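Hurix replacement finger pads, set of 2 pairs

Reviewed by Edeltraud Ruchti, Tuesday, January 24, 2023
Rating: 4 out of 5

I look after a two-arm bench cell that mostly handles thin, floppy items. The old finger pads had gone shiny and were dropping film, so I ordered the Hurix set from Gerau. It cost 80 with shipping and arrived in a plain bag with screws and a folded sheet.

Fitting is simple if you park the arms first. Take the old pads off, clean the seat with a dry cloth, and start both screws before tightening either. The sheet gives no torque value. I went hand tight plus a little and marked the heads with paint. One pad had a burr on the back and needed a few strokes with a file – that is where the missing star went.

After the swap you have to teach the closed position again. The new pads are thicker than the ones from Sjögren, and with the old value the fingers stall before the job does. Check the cable loops at the wrists too while you are there. Mine need enough slack for a full turn but should not drag on the table.

For a test I use a two-handed hold: both grippers take one end of a thin sheet and keep it stretched.
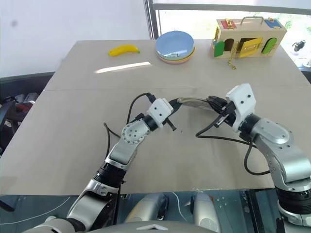 Both grippers on the test piece, one at each end.

I ran 423 holds over the week and logged 2 slips, both on the left side before I had retaught it. None since. Wear is hard to judge this early, and I will look at the pads again in July.

Good: grip on thin film, price, spare screws.
Less good: no torque figure, rough edge on one pad.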